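The **Mostyn Listening Line** is a telephone befriending service for people who feel low, lonely or in need of a friendly voice. It is run from the town of Mostyn by Ziko, a small mental health charity, and it is one of the best-loved local services of its kind. Calls are free, and callers never have to give a name.

## History

The line opened with seven listeners and a single phone in a back office on Jastier Road. Demand grew quickly (the first winter was a very busy one!) and by the following December there were 40 trained listeners working in shifts. A second office opened in Biltell, which allowed the line to stay open through the night for the first time.

## How it works

Listeners do not give advice or tell callers what to do. They ask open questions, leave plenty of room for silence and let the caller set the pace. Training lasts nine weeks and includes practice calls, reading and a long session on looking after yourself once a hard call has ended.
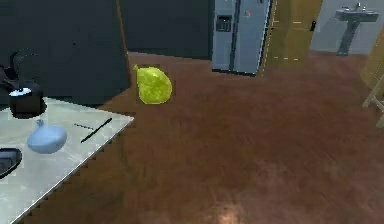 One regular caller wrote in the Ziko newsletter that the quiet was the best part, "a wonderful sort of quiet, with someone still there at the end of it". Letters like this arrive all year round, and many are read aloud at the spring gathering.

Calls can last up to 69 minutes, an odd figure that dates from the old phone system and has been kept out of sheer fondness. Anyone in immediate danger is helped to reach the emergency services.

## Walking group

A lively offshoot of the line is the Biltell walking group, open to callers and listeners alike. Walks are gentle, dogs are very welcome, and the route along the canal is a firm favourite in summer.
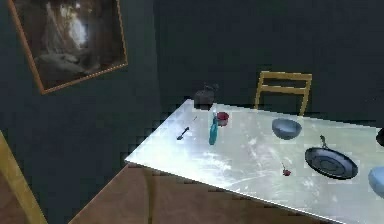 *Framed picture on a dark blue-green wall, with a pale table*

## See also

- Befriending
- Peer support
- Telephone helplines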